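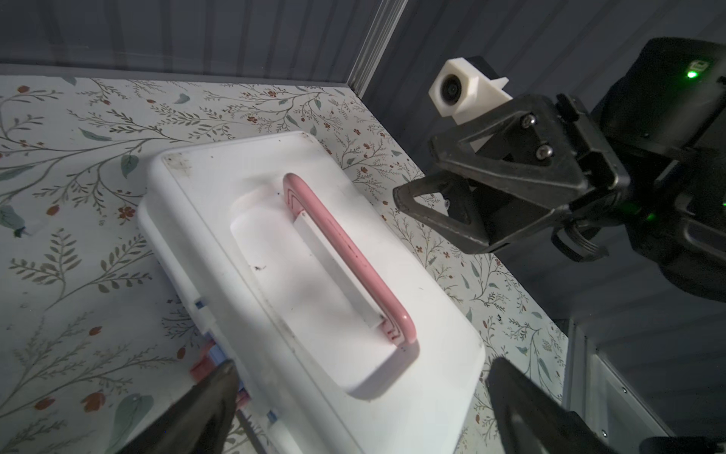 Workshop Tips: Planning the Purchase of a Tabletop Arm

Members considering a robot arm for the home workshop are advised to settle the budget before requesting quotations. The purchase price of the arm seldom covers everything. Set aside 40 percent of the total for grippers, mounts, cabling and a stable table.

Measure the bench first. For two arms working toward each other, Fosham recommends a clear width of 100 cm and a depth of 60 cm.

List the household items the arm is expected to handle, including storage boxes with carrying handles, and weigh each one full. Compare the heaviest with the rated payload at full reach.

Check the opening of the gripper against the handle, not the box. A narrow handle may be manageable where the body of the box is too wide.

Order spare fingertips and screws with the arm. Small parts shipped separately carry a handling charge of $29.

Request two written quotations and keep both until the warranty has been registered.

Questions regarding the planning sheet may be addressed to Rahel Hollenstein, Equipment Desk.

Last revised 04/12/2019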